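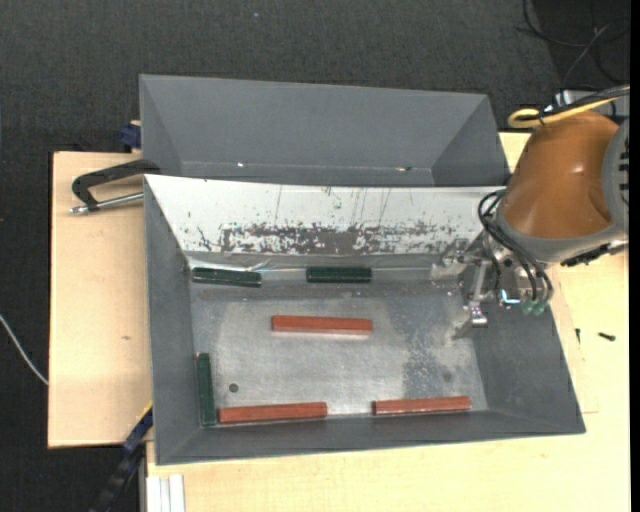

怎样让机械臂学会把长条积木从一个料箱搬到另一个料箱？

由人先做给它看。操作者可以用手拖着机械臂走一遍，也可以用遥控手柄控制它走一遍，电脑把每一次的动作和相机画面存下来，再用这些记录训练控制程序。

搜索本站 请输入关键词 搜索

2026年1月13日 作者：Erick Ondieki

课程项目报告：用手拖和遥控两种方式示教料箱搬运任务

一、项目的来由

我在Somenthorpe学院学习自动化专业，中文是我的第三种语言，所以报告里如果有不自然的句子，请老师原谅。这个项目的题目是指导老师给的，原来的题目比较大，是“非专业人员如何教机械臂做日常搬运”。我和老师讨论以后，把它缩小成一个任务和两种示教方式的比较。

任务的内容很简单。桌上有两个金属料箱，前后紧挨着放，里面放绿色和红色的长条积木。机械臂要从一个箱里夹起一条，放进另一个箱里，然后回到起始位置。颜色对程序没有要求，哪一条先夹都可以。我选择长条形状，是考虑到它有方向：夹爪必须先转到合适的角度，才能夹住窄的一边。如果用正方体，这个问题就小得多，比较也没有什么意思了。

项目一共做了14周。前面一段时间用来学习Puddale，也就是实验室里控制机械臂的软件；录制示教是从中间开始的；写报告和重新整理数据用了最后的时间。原来计划在三月还要做一次补充实验，现在看时间，可能只能做一部分。

二、设备和摆放

实验在Flamcombe楼的实验室进行。机械臂装在木头桌面的一侧，从右边伸到料箱上面（左右以相机的方向为准）。相机固定不动，每一次录制都用同一个视角。我们没有在手腕上另外装相机，这个决定后来带来一些困难，我在第五部分再写。

料箱的四面壁是斜的，上面大，下面小。在开始的时候，我以为这种形状对我们有利，积木会自己滑到箱底中间，夹起来方便。实际录制以后我改变了看法。积木常常停在箱壁的脚下，和箱壁贴得很紧，夹爪的一个指头没有地方可以下去。操作者必须先从旁边推一下，让积木离开箱壁，然后再夹。人觉得这个动作很自然，可是对程序来说，它是一个另外的技能，而且不是每次都需要。

箱壁是金属的，会反光。这一点我在选料箱的时候没有想到。下午灯光和窗户的光一起照进来，箱壁上有很亮的地方，手腕下面的夹爪也有亮点。我后来规定，录制只在拉上窗帘以后进行。规定以前录的那些数据我没有删除，但是做了标记。

三、两种示教方式

第一种是手拖示教。操作者站在桌子旁边，按住手腕上的按钮，机械臂变得很轻，可以用手带着它走。夹爪的开和合用脚踏板控制。好处是新手学得快，操作者能感觉到夹爪碰到箱底，力气自然就放小了。坏处也很明显：操作者的手和前臂会进入相机画面，有时候正好挡住要夹的那条积木。所以在手拖的时候，我们只记录关节的角度，然后让机械臂自己把同样的轨迹重放一遍，在重放时拍摄画面。重放以前，要把积木放回原来的位置。这个工作很慢，也很容易放错，放偏一点，重放就可能夹空。

为了放回原位，我试过在箱底贴纸条做记号，后来放弃了。纸条留在画面里，训练出来的程序可能会去看纸条，不看积木。最后的办法是在屏幕上把开始时的画面显示成半透明，和现在的画面重叠，一个人看屏幕，一个人移动积木，两个人说话对位置。这样做比较准，但是需要两个人。

第二种是遥控示教。操作者坐在电脑前面，看着相机画面，用手柄移动夹爪的末端。左边的摇杆管前后左右，右边的摇杆管高低和旋转，两个按钮管开和合。画面和动作是同时录下来的，不需要重放，积木也不需要放回原位，搬完一条可以马上开始下一条。

遥控的难处是距离感。相机只有一个，操作者不容易判断夹爪离箱底还有多高。我们第一天的录制里，操作者一般都在积木上方停很久，一点一点往下。还有相反的情况，有人下得太快，指尖碰到箱底，机械臂进入保护停止，这一次只能作废。后来我在Puddale里加了一个高度限制，指尖最低只能到箱底上面一点的地方，作废的次数就少了。

四、录制的过程

参加录制的操作者有4个人，我自己是其中一个。其他三位都是同学，两位以前没有用过机械臂。每个人两种方式都做，先后顺序不一样，避免总是第二种方式因为熟练了而得到更好的成绩。

最后可以使用的示教一共是180次。我把“一次”定义为搬一条积木：从起始位置出发，夹起，放下，回到起始位置。中间掉落一次再夹起来的，我也保留，因为在真正工作的时候程序也会遇到掉落，它应该看到人是怎么处理的。夹了很多次都没有夹起来、最后操作者放弃的，不算在里面。

每次开始以前，我们把积木重新散开，方法是用手拿起来再随便放下。但是人的“随便”其实不太随便。我检查数据的时候发现，大家喜欢把积木放在箱底靠中间的地方，角上的位置很少。可能是因为大家知道角上难夹，不愿意给自己找麻烦。从那以后我改变了规则，由不操作的人来放积木，并且要求一部分积木必须贴着箱壁，一部分必须和箱壁平行，一部分要竖着指向箱子的前后方向。

录制的文件由一个小工具管理，我给它取名叫Lò。它做的事情不多：给每次示教编号，记下操作者、方式、有没有拉窗帘，还检查画面和关节数据的时间是不是对得上。时间对不上的问题在第一个星期出现过，原因是两台电脑的时钟不一样。当时我已经录了一个下午，这些数据都不能用，我觉得很可惜。后来Lò在录制开始时先比较两个时钟，差得太多就不允许开始。

五、训练和观察

控制程序用的是模仿学习的方法。输入是相机画面和现在的关节角度，输出是下面一小段时间的动作。我用手拖的数据训练一个程序，用遥控的数据训练一个程序，又把两种数据放在一起训练第三个程序。网络的结构是老师提供的，我没有修改，只调整了每次输出的动作长度。

用手拖数据训练的程序，动作比较顺，走的路线也短。它从一个箱到另一个箱的时候，越过中间的箱边时抬得不高，看起来很像一个有经验的人。但是它对位置的误差没有办法。如果第一次夹空了，它仍然合上夹爪，然后空着走到另一个箱，打开，回来，好像已经完成了工作。我认为原因在于手拖的示教太好了：人手能感觉到，几乎不会夹空，所以数据里没有怎样补救的内容。

遥控数据训练的程序正好相反。它的动作慢，在积木上方会停一会儿，这是从操作者那里学来的习惯。有一次它在一条红色积木上面停了很长时间，我以为程序已经死了，正要按停止按钮，它又往下走了。可是它会补救。夹空以后，它常常抬起来一点，稍微移动，再试一次。贴着箱壁的积木，它有时候也会先推一下，虽然推的方向不总是对的。

把两种数据放在一起以后，我本来希望能得到两方面的好处。结果没有那么简单。在箱底中间的积木，混合的程序做得最好。在箱壁脚下的积木，它有时候像手拖的程序那样直接下去，有时候像遥控的程序那样先停，两次之间没有什么规律，甚至在一次动作的中间会改变，夹爪来回转。老师说，这是因为同一个画面对应了两种不同的做法，程序不知道选哪一个。他建议把示教方式作为一个额外的输入告诉程序。我还没有做完这个实验。

关于相机，固定的视角在录制的时候很方便，在夹取的最后一段却不够。夹爪往下走的时候，指头和手腕会挡住后面的东西，正好是最需要看清楚的时候看不清楚。绿色积木的颜色很深，靠在暗的箱壁旁边时，边缘也不清楚，红色的好一些。如果重新做，我会从开始就加一个手腕相机，并且让颜色差别更大。

六、操作者的意见

录完以后，我请每位同学写了几句话。关于喜欢哪一种方式，意见不一致。一位同学写：“手拖的时候我知道自己在做什么，遥控的时候我在猜。”另一位觉得手拖很累，因为机械臂虽然轻，手要一直举着，录一个小时以后肩膀不舒服，她宁可坐着用手柄。大家都不喜欢重放以前放回积木的工作，这个部分比示教本身更花时间。

我自己开始喜欢手拖，后来慢慢喜欢遥控。遥控需要练习，但练习以后，进步是看得出来的。我最后一天录的那些，在积木上方几乎不停了。这也产生一个新的问题：同一个人前后的示教风格不一样，应不应该把早期的都去掉？我试着只用后期的数据训练了一次，程序确实快一些，可是夹空以后的补救又少了。因此在报告的结果里，我保留了全部的数据。

七、还没有解决的问题

第一，推开积木的动作应该单独示教，还是放在整个任务里面一起示教，我现在没有足够的数据来回答。单独示教的话，录制会很快，但是要另外有一个程序来决定什么时候用。

第二，两条积木几乎首尾相接的时候，中间只有很小的空，夹爪转到横的方向时，可能会碰到旁边的一条。人会先夹外面的那一条，程序没有这样的顺序意识。

第三，现在判断成功的是我自己，用眼睛看，然后在表格里写。积木一半搭在箱边上算不算成功，我前后的标准可能不完全一样。三月的补充实验里，我打算请另外一个人来判断，他不知道正在运行的是哪一个程序。

感谢三位同学花时间参加录制，也感谢指导老师修改了这份报告的第三部分和第五部分的用词。Lò的代码和录制时用的表格放在课程的共享文件夹里，下一届的同学如果要用，请先看里面关于时钟的说明。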